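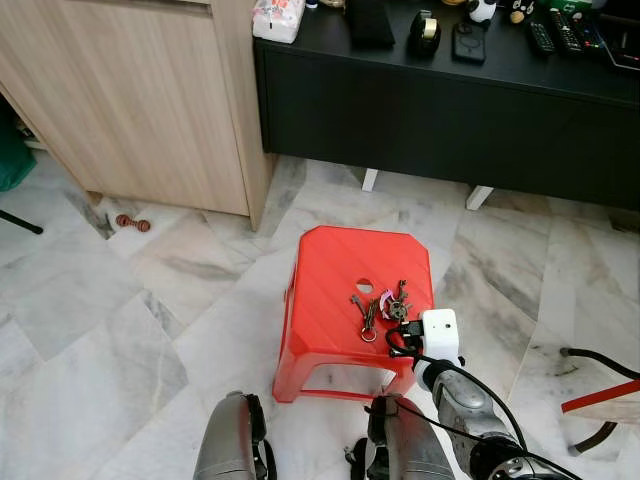 Sellano Home Pickup Kit: sample data card

Version and contact

Released Friday, January 9, 2026. Maintained by Solange Figueiredo and Sipho Mabuza at Avram. Questions about the hardware go to Florante Malabanan.

What the kit is

Sellano is an add-on for humanoid robots: a two-finger gripper for the right arm, a cable set, and the pickup software. We sell it to labs and service companies that want a robot to fetch small household items. This card covers the sample data that ships with it.

What is in the sample data

300 episodes, all seen from the robot's head. Each episode is one pickup attempt on one target. Targets include keys on a ring, remote controls and rolls of tape. Supports are low furniture, such as a plastic step stool or a TV console. The rooms were left furnished, with everyday items on the floor and shelves.

110 of the episodes use keys. They are harder than most targets: the parts are thin, they overlap, and a tag or charm on the ring changes where the fingers can close. Start with the remotes if you are new to the kit.

Folder layout

episodes/ head video and joint positions
labels/ target name, support name, result
calib/ camera and gripper calibration, one file per room
tools/ viewer and export script

Known problems

Polished floors give reflections that upset the depth estimate. See the notes in calib/.
The gripper cable can cross the view at full reach.
25 episodes have no result label. Filter on result = none before training.
Left arm data is not included.

Requirements

Python 3.11 and 9 GB of free disk space. The viewer runs without a robot attached.

Terms

Kit owners may use the data for training and testing. Ask before passing it on. Labels were checked by Raluca Sârbu at the Illgate office.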